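**Plistum pick kit, anyone actually bought one?**

**nives_r**
Looking at the Plistum tabletop kit for sorting mixed fruit and veg. Arm, overhead mount, one gripper, software. Rep from Jandaris sent a quote and it's less than I feared. Anyone running it on real produce, not the foam blocks in the demo? Mostly want to know about odd shapes. Long peppers, grapes, that sort of thing.

**birger_rustad**
Had one since September. Fine on lemons, fine on tomatoes. Grapes no. Don't let them tell you grapes.

Setup took me a morning. Manual is rubbish, the bit on mounting height is in the wrong chapter.

**pennington_chm**
Disagree on grapes. Small bunches go ok if you drop the grip force to the lowest setting and slow everything down. We did 200 picks on a mixed table and the bunches weren't the worst thing on it, leafy stuff was. Anything with a long stalk, it goes for the middle and the ends flop about.

**birger_rustad**
Slow everything down, yes. How slow though. If I'm waiting 10 seconds a pick I'll do it by hand.

**pennington_chm**
7 on the leafy stuff, 4 on the round stuff. Depends what you want it for. Nives didn't say she was in a hurry.

**nives_r**
I'm not! It's a teaching bench, nobody's going hungry. What about the basket? Quote says "basket sold seperately" which made me laugh.

**a_thampi**
Don't buy their basket. Any wire one will do, flat base and an open top. Put a mat under it or it creeps, ours walked across the table by lunch. Do tape the mat.

Also the quote. Check whether it has the support year in. Ours didn't and Jandaris were a bit slippery about it. Got it in the end but took three emails.

**linnea_h**
Going to be the grumpy one. We trialled the Plistum and sent it back, kept our Uvenen. Plistum's picking is better, I'll give it that, but the software wants a login every single time and when their server was down we had a room of people and an arm that wouldn't move. Not acceptable for the money. The Uvenen is uglier and clumsier and it starts when I press the button.

**birger_rustad**
There's an offline mode now. Came in with the last update, settings > licence. Should of been there from the start, agreed.

**linnea_h**
Good to know. Not going through it all again tho.

**nives_r**
Helpful, ta. So what trips it up worst? If I'm laying out a table for the trial I'd rather be mean to it.

**pennington_chm**
Two things touching. Something small tucked behind something big. Curved peppers on their side, it gets the angle wrong and pinches near the stem end. Shiny green ones under spotlights, turn a couple of lights off and see if it changes. And don't line things up in neat rows like the rep does.

**a_thampi**
Melon. Ask the rep what the max opening is before you put a melon out, even a small one. Ours is a no on anything bigger than a fist.

**birger_rustad**
Mine does bigger than a fist. Did they change the fingers?

**a_thampi**
Maybe? Ours is the older box. Nives get them to put the finger width in writing.

**nives_r**
Will do. Trial's booked for 4th July, I'll post numbers after. Taking your advice re being mean, mixed shapes and no rows. This sort of thing:
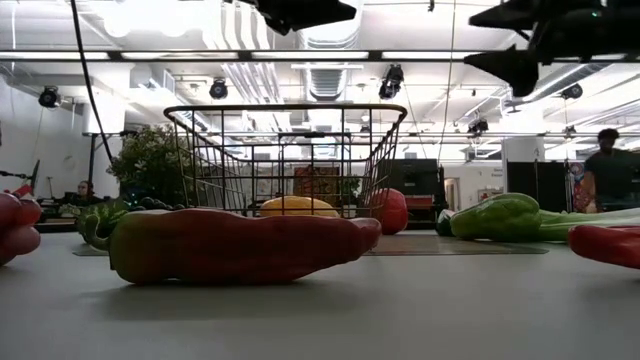 *Mixed table with wire basket on the mat, long pepper at the front*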